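Wiltach Bench Scale and Label Printer
Set-up guide, section 3: Placing, levelling and first use

Revised 2023-07-13. Replaces the June sheet supplied with the first batch.

3.1 Before you start

You will need the scale base, the weighing plate, the printer, both power leads, the linking cable and the test weight in its padded bag. The display arm comes already fixed to the base. Do not lift the scale by it.

The scale weighs parcels of up to 31 kg. Anything heavier will show OVER on the display and should be taken off straight away. Leaving it there can bend the cell under the plate, and this kind of damage is not covered by the Brarno guarantee.

Pick a table that does not rock. The scale and printer should stand side by side with the printer on the right, and there should be clear table beside them for goods coming in and parcels going out. Small cartons are easily knocked off a front edge, so keep them further back while you work.

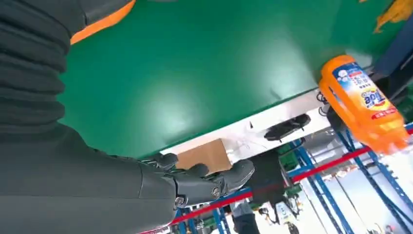 3.2 Fitting the plate

1. Place the scale base on the table with the display facing you.
2. Take out the four red transport screws, one at each corner. Keep them. You will need them if the scale is ever moved to another building.
3. Lower the weighing plate on to the four rubber pads. It should drop into place without being pushed.
4. Run a finger round the gap between plate and base. If the plate touches the base at any point, lift it off and turn it half round.

Note: The plate can be washed with a damp cloth. Do not use solvent on the rubber pads.

3.3 Levelling

1. Look at the bubble in the small window to the left of the display.
2. Turn the two front feet until the bubble sits inside the ring. Turning a foot clockwise raises that corner.
3. Adjust the back feet only if the front ones have run out of thread.
4. Press down lightly on each corner in turn. If the base rocks, go back to step 2.

A mat under the scale is fine as long as it is thin and firm. Foam mats and folded cloths are not suitable – the scale will sink slowly and the reading will drift through the day. Keep film, bags and loose wrapping off the weighing plate and away from the slots at the back of the base, where they can block the air flow. 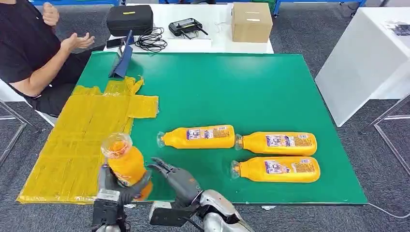

Check the level again after the first week, and whenever the table has been moved. Fans and open windows also upset light readings. If the last figure keeps changing with nothing on the plate, move the scale out of the draught before you try anything else.

3.4 Power and cable

1. Plug the printer into the wall socket first, then the scale.
2. Join the two with the linking cable. The end with the grey collar goes into the printer.
3. Switch on the printer and wait for a steady green light.
4. Switch on the scale with nothing on the plate. It will count down and then show 0.000.

Caution: Do not run either machine from an extension lead that also feeds a heat sealer. The drop in supply as the sealer warms up can reset the scale in the middle of a job.

If the display shows E19, the scale cannot find the printer. Turn both off, push the cable home at each end and begin again from step 3. If E19 comes back, open the menu and check that the link number is set to 16. Some early units left the Tshabalala works with this left blank.

3.5 Checking with the test weight

1. Let the scale warm up for ten minutes.
2. Press ZERO.
3. Put the test weight in the middle of the plate. Wait for the small star to appear beside the reading.
4. Compare the reading with the figure stamped on the weight. If they differ, hold CAL until the display flashes, then press it once more.
5. Take off the weight and put it back in its bag.

Bottles should be weighed lying down in their carton, with the caps tight. A tall bottle standing alone on the plate can tip when the printer starts. Let go of the goods completely before you take a reading, as even a light touch will be added to the weight.

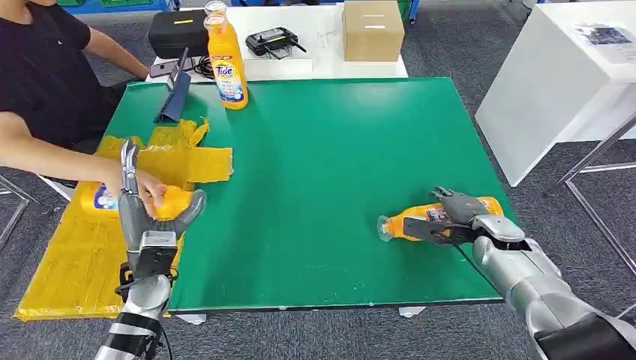
3.6 Loading labels

A full roll holds 3,000 labels. Use Endico thermal rolls or another make of the same width and core size.

1. Open the lid and slide the roll guides apart.
2. Drop in the roll so that the labels feed from underneath.
3. Close the guides up to the roll. They should touch it without gripping.
4. Pull a short length out past the cutter, shut the lid and press FEED.

One blank label will come out. If several come out, the gap sensor is dirty – wipe it with a dry cotton bud and press FEED again.

3.7 Help

For faults under guarantee, ask for Lindiwe Rampersad at the Brarno service desk. For spare feet, pads and cables, ask for Ayanda Mnguni in parts. Please have the serial number ready. It is on the underside of the base, so write it down before you fit the plate.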